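Games > Strategy > Druko > Match Archive > README

# Druko Match Archive

Hello, and thanks for stopping by! This is the README for the Druko match archive, a collection of 3,907 finished games of Druko, the two-player strategy game from Dusilus. I started saving replays because I kept losing on the Valente map and wanted to know why, and the folder grew and grew until it seemed silly to keep it to myself.
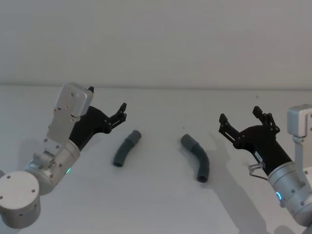
*Photo: Plodulano*

## What you get

Every match is one row in `matches.csv`, with its turn-by-turn log in the `logs` folder under the same match number. The columns are:

- `match_id`: the number I gave the game when I saved it
- `map`: one of 8 maps, spelled the way the game spells them
- `first_player` and `second_player`: the factions, never the account names
- `turns`: full rounds, so a game that ends on the second player's move still counts that round
- `result`: `first`, `second` or `draw`
- `patch`: the game version, as shown on the title screen 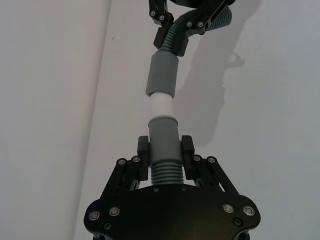 If you only want to poke around (which is how most people start, and a perfectly good way to spend an evening), open the CSV in any spreadsheet program and sort by `map`. The logs are plain text, and once you've read two or three you'll have the hang of the shorthand. `M` is a move, `C` is a capture, `R` is a recall, and a dash means the player passed.

## Where the matches came from

Players sent in their own replay files, and both sides had to agree before a game went in. I took out names, chat and anything else that could point back to a person. Matches against the computer are left out, and so are games abandoned before turn six.
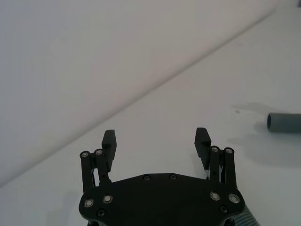 ## Things to watch out for

The Valente map is badly overrepresented, and I'm afraid that's my fault, as I kept asking for it. Please weight by map before you decide that a faction is too strong! Also, 191 rows have a blank `patch`. Those replays came from an early build that didn't write the version into the file, and I'd rather leave a gap than guess.

Draws before the October patch used a different stalemate rule, so don't lump them in with the later ones. 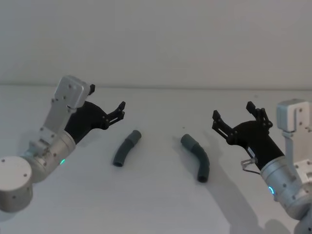 ## Using and sharing

Go ahead and use the archive for guides, charts, school projects or your own little Druko bot. A link back is lovely. If you find a broken log, open an issue with the match number in the title and I'll get to it, usually in the evening after supper.

Last updated: October

Related

- Druko map notes: Valente
- Reading Druko replay shorthand
- Opening moves by faction
- Changes to the stalemate rule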